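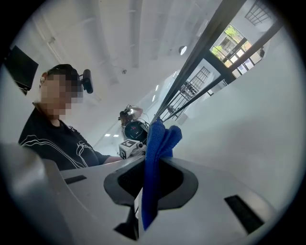
Bandthorpe opens up its gripper care routine, cloth and all

Media release, August

Hi, I'm Cheng-en Tseng, and I look after the hand-held grippers at Bandthorpe. We're putting our whole set-up and care routine online this month, free for anyone to copy, and I was asked to write the announcement because I'm the one who keeps going on about it!

A bit of background. Our hand-held pairs work at ordinary household jobs all day: wiping, folding, picking up cups. Each gripper carries a small camera and a printed marker cube, and if either one shifts by a hair, the afternoon's recordings are no good to the people at Gashaw who train arms on them. We learned that the hard way last winter, when a loose cube cost us 54 recordings and me a fair bit of sleep.

So I wrote everything down. The routine has 4 parts (jaws, cube, camera, cable) and it starts before anybody picks up a cup. You open and close the jaws with nothing in them and feel for grit. Then you check the cube is seated square on its mount and give it a gentle twist. If it moves, it comes off and goes back on properly, no arguments. Next comes the camera lens, which gets a dry wipe and a look under a decent light, and last of all the cable, from the plug right up to the housing.

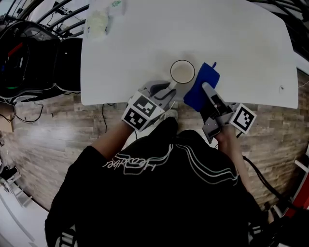 Cables have been my pet subject for years, and they get the longest section in the guide. Most of the faults that land on my bench are a plug that has been tugged one time too many. Have a look at the black one running down from the right-hand gripper, beside the operator: that's the stretch I want people to watch, because an arm reaches forward and the cable has to go with it. The guide asks for enough slack to get to the far side of the table, and then a check that nobody's feet are in the loop.

There's a good chunk on jaws and soft cloth too. Microfibre is lovely to grip but it sheds, and the fluff likes to settle in around the inner jaw pieces. I go in with a soft brush, never a blade. After every 1,000 closes I take the jaw pieces out, wash them in warm soapy water and leave them overnight on a tea towel. Cups are easier on the jaws, although a milky drink will find its way into a hinge if you give it half a chance, so keep some damp wipes handy.

Our friends at Brotine tried the draft for a month on their own grippers and sent back 121 comments, bless them. Some were spelling. A lot were about screws, and they were right about the screws, so that page has been redone from scratch with the tightening order written out in plain words. They also wanted a colour-coded tag for any gripper that's waiting on a repair, and we've borrowed that idea for our own shelf.

The guide is on the Bandthorpe website now as a printable booklet, along with a one-page checklist to stick up near your work table. Schools, labs and backyard tinkerers are all welcome to use it and change it to suit their own gear. If you find something I've missed, please write in. I read all of it, usually over my first coffee.

Media enquiries: Cheng-en Tseng, Bandthorpe, through the contact form on our website. Phone calls are best after 4 in the afternoon, when the grippers are back on the bench.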